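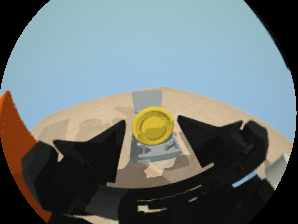 What does the Medrano recipe card set contain?
It holds 300 handwritten recipe cards, typed out one per row, along with notes on spelling, units and missing lines.

Source
The cards come from a kitchen drawer in Radell and were typed by Montserrat Cuevas over one winter, finishing in January. Most are for baking and preserves. The originals are stored in two tins and have not been scanned.

Files
cards.csv: the full text of every card
units.csv: old measures and their cup or gram values
notes.txt: remarks on hard-to-read words

Columns in cards.csv
card_id: number penciled on the back
title: as written, including misspellings
ingredients: separated by semicolons
method: free text, line breaks removed
oven: temperature in Fahrenheit, blank if the card gives none

Known problems
The oven column is blank for 91 cards. Many of these say only "hot oven" or "slow oven", and that wording is kept in the method column. Another 19 cards have a torn corner, and lost words are marked with [gap]. Pairs of near-identical cards were left in. "Butter the size of an egg" is entered as roughly 38 grams in units.csv; change it if you use a different value.

Use
Free to copy and adapt. Please credit the Medrano card set. Canning times are old and should be checked against current safety advice before use.

Corrections
Send the card_id and the column name with your fix.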